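Reading time: 2 minutes

4.2 How Viewers Remember the Final Game

We were lucky in our viewers. Over one long April we showed the hockey drama Cindlow to 187 people in the town of Cenberg, and nearly all of them stayed afterward to talk – some of them well past the point where we had run out of coffee. What they wanted to talk about, more often than not, was the last period of the last game, and how they had found themselves leaning forward even though they knew the score before they sat down.

Vukadinović calls this "borrowed suspense," and we have grown fond of the term. The film leans on the radio announcer to carry it, and 18 of our viewers could repeat his closing lines word for word, though they had heard them only once.
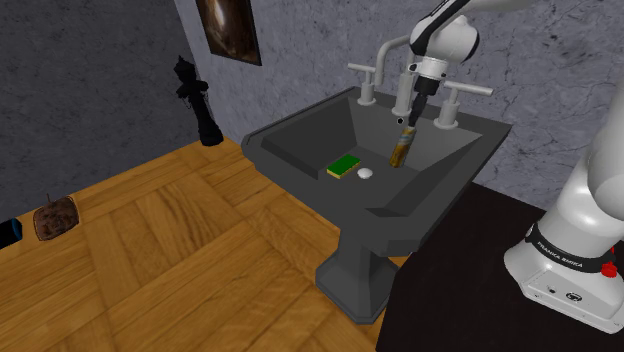
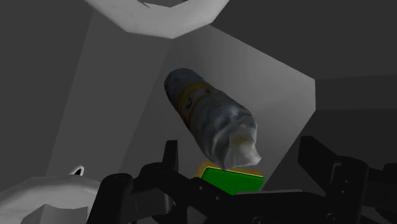
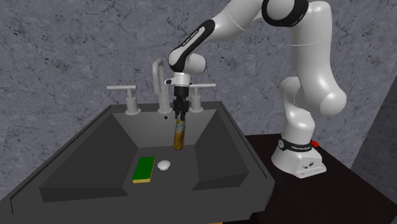 Figure 2. Computer-rendered views with a robotic gripper; the first and third include a dark gray sink.

4.3 The Coach at Home

The kitchen-table scenes got a cooler welcome, and we think they deserve a kinder look. Giuliana Cuadros plays the coach's wife with a great deal of patience, and it is in her company that we learn how frightened he is of losing. Viewers who had played on a school team themselves tended to bring these scenes up without being asked, and they spoke of them very tenderly.

Related items
Stustgate and the Small-Town Sports Movie
Radio Voices in the Hockey Film
Watching a Game You Already Know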